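Rostdale revises fire door rules for older apartment buildings

May 25, 2026

The Rostdale building department has published revised rules for apartment entry doors in buildings of four or more floors. The rules take effect in October and apply to 37 buildings with a combined 909 units.

Under the revision, owners must keep a written inspection record for each entry door. Inspections are due every 12 months and cover the closer, the hinges, the latch, and the gap between door and frame. Doors that fail must be repaired or replaced within 4 months of the inspection date.

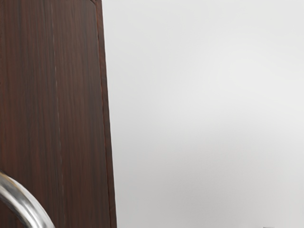 A dark brown door panel with vertical wood grain, shown in a computer rendering.

Surface finish is not regulated. Veneer, paint, and stain are all permitted as long as the door carries a legible rating label on the hinge edge. Labels that have been painted over count as missing, and the door must then be assessed again by a licensed inspector.

"Most of the failures we record are closers that have been disconnected or set too weak to latch the door," said Naomi Nzioka, senior plan reviewer at the department. "Those can be corrected on the same visit."

Buildings on Urio Street that replaced their doors under the previous permit program are exempt from the first inspection cycle. Record forms are available at the permit counter.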